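# Estrella teaching kit: remote control and hand guiding for arms with fingers

*Page updated 2019-05-09*

I sell two things here, the Estrella glove set and the little box that goes with it, and I get asked the same questions about both, so this page is long. Grab a coffee. If you just want the parts list, it's near the bottom.

Estrella is a kit for showing a robot arm what you want by doing it yourself. You put on the glove, you look through the head camera view, and the arm and its hand follow you while everything gets recorded. There's also a hand-guiding mode, where you grab the arm at the wrist and push it along the path you have in mind. Most people buy it for the glove and end up using both (I sure did).

## What you get to do with it

The first thing I tell new owners is to pick a boring task. Fruit and baskets are great for this! A round thing wants to roll, a light basket wants to slide, and you find out very fast how gentle your fingers are. I spent a whole September doing nothing but fruit when I was tuning the finger mapping, and I'd still start there if I had to do it over.

The glove reads each finger separately and sends it to the hand through the Dritik box, which sits between your computer and the arm. Dritik does the smoothing. Turn the smoothing up and your movements come out calm and a little slow. Turn it down and you get every twitch, including the ones you didn't know you had. I leave mine on 2 for anything small and only go higher when I'm reaching across a desk.
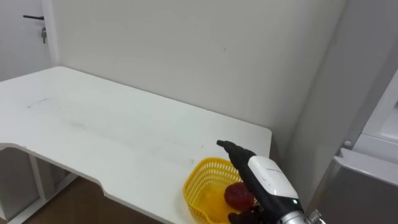 The wrist is where most people struggle, by the way. Your own wrist bends in ways the arm's doesn't, and in the first hour you'll keep asking it for an angle it can't give you. The box beeps when that happens. You can shut the beep off in the settings, but please leave it on for your first 15 demonstrations – it teaches you faster than any manual I could write.

Once you've got the feel of it, recording is one foot pedal. Tap to start, tap to stop, hold to throw the last one away. I throw away a lot. A demonstration where you fumbled and then recovered can be worth keeping, but one where you stood there thinking for half a minute isn't doing your training any favors.

## Glove or hand guiding?

Glove for anything with fingers. Hand guiding for anything where the path matters more than the grip, like coming in over a rim without bumping it, or sneaking the arm past a piece of furniture. You can mix them too: guide the arm into place, lock it, then slip the glove on and do the grasp. The software stitches the two parts into one recording and marks the join.

One caution on hand guiding. Keep your sleeves out of the camera view if you can. Your arm in the picture is fine for a path recording, but if you're training from images it's one more thing for the model to get hung up on.

## How many demonstrations do I need?

Everybody asks. For one object in one container on one desk, I plan on 200. If you want the container to move around and the light to change, I'd go to 800 and spread them over several sittings, so you don't get the same tired hand in every one. Your mileage will vary with whatever learning software you use. Recordings export to plain files and also to Zillia project folders if that's what you're set up with.

## In the box

- Estrella glove, left or right (tell me which when you order!)
- Dritik control box with power supply
- Foot pedal
- Network cable and a spare
- Wrist handle for hand guiding, with mounting screws
- Printed card with the finger calibration poses

The arm, the hand and the head camera are not included.

## Ordering and questions

Everything ships from my shop, Fliltico, and I pack it myself. Tell me which arm and which hand you have when you write. Most hands with separately driven fingers work, simple two-jaw grippers work too (you'll only use the thumb and pointer finger), and if yours needs an adapter plate for the wrist handle I'll let you know before you pay.

Replacement glove liners are sold separately. Wash them cold and hang them up – the dryer shrinks them and then the calibration is off.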